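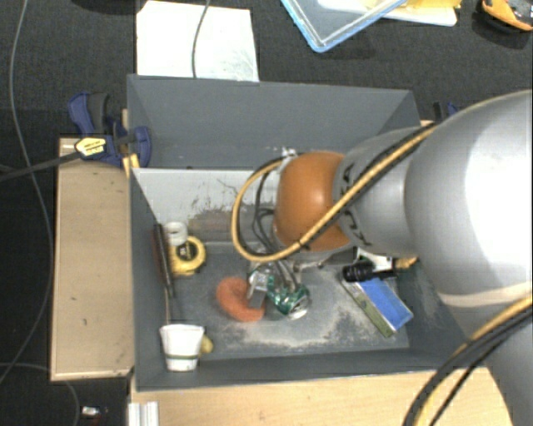

The arm in the bin at our Redham bench, with the green and silver can right by the gripper.

Hi all, Sille Kvaran here with the July news from the picking software side!

Most of my month went into the grasp ranker, the bit of code that looks at the depth image and decides which grab to try first. The old one loved anything tall and close to the camera, so a cup would win every time and flat stuff like a tape measure got left for last (or forever). Bergþóra rewrote the scoring so it also asks how much room the fingers have next to the neighbors. Such a small change, and I wish we'd done it back in the spring.

We ran 424 picks with the new version and 83 of them missed. Shiny things are still the worst. The depth camera gets holes in its data on bare metal, and the ranker then happily treats a hole as free space, which you can imagine I was thrilled to find at 6 pm. For now we fill the holes with the nearest good depth value and knock the score down a bit. Leif thinks we should be using the color image for this instead, and he's probably right, but he also has to write it, so we'll see!

The other thing is planning time. The arm used to sit and think for around 5 seconds before a move, mostly checking its own cables against the bin walls. Apolline swapped the detailed cable model for 2 fat capsules, and the wait is short enough now that I've stopped reaching for my coffee. The downside is that it turns down some corner grabs it could really make. If you have a log where that happens, please send it to me with the bin scan attached, because without the scan I can't replay it.

The new ranker is on the Zererano branch. Gramville folks, please hold off on merging until Kolbrún has fixed the config loader, it still reads the old weights file if you leave one lying in the folder.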